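**Cup lids lifting on one side after a night in the chiller**

Posted by carncombe_cafe

We fill clear plastic cups at 18:00 and fit the lids by hand. By morning a few lids have lifted on one side. The batch is 100 cups and the lids came from Magnusson. Is this the lid, the cup or the filling temperature?

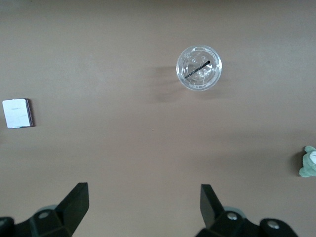

*Stodlow Food Packaging Group, members' help pages*

Storage is upright, single layer, no stacking. The lids are the flat type with a ribbed rim.

**mumodholm_dave**

Check that cups and lids are the same make. Had this once, changed supplier, fine since.

**packline748**

Filling temperature is the first thing to test. If the contents go in warm, the air under the lid cools and contracts, the lid is pulled down in the middle and the rim can ride up. Chill the filling first, then fit the lids. Run half a batch each way on Friday and compare.

Then measure the outside diameter of the cup rim with callipers, at two points at right angles. An oval rim will hold a lid on one axis only. Cups squashed in transit are often oval.

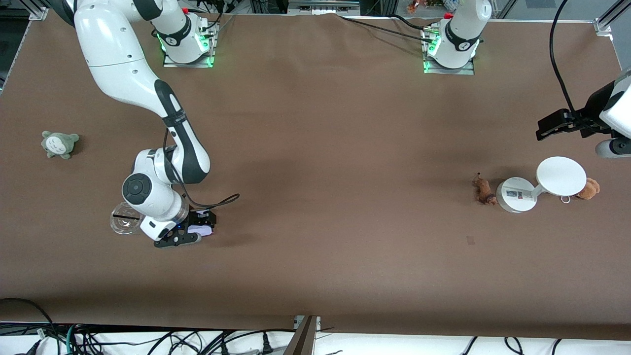
*Tabletop covered in brown paper.*

Press the lid all the way round with the flat of the hand. Pressing the centre alone does not seat the rim.

**carncombe_cafe**

Rims measure round. Will try the cold fill.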